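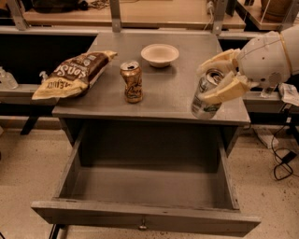 Slide 1. Wait for the coughing to stop. Thank Toltbridge for the room.

Open with the drawer question: who has one they're scared of? Hands up. Mine goes up first.

Slide 2. Working from home, year 3. I bought the 18-pocket organizer. I now own an organizer and a mess — they've never met.

Slide 3. The Fulen survey: 400 people, most of them lying about their desks. Pause for laugh. If no laugh, keep moving.

Slide 4. Snacks count as clutter. Expect pushback. Take questions until 4.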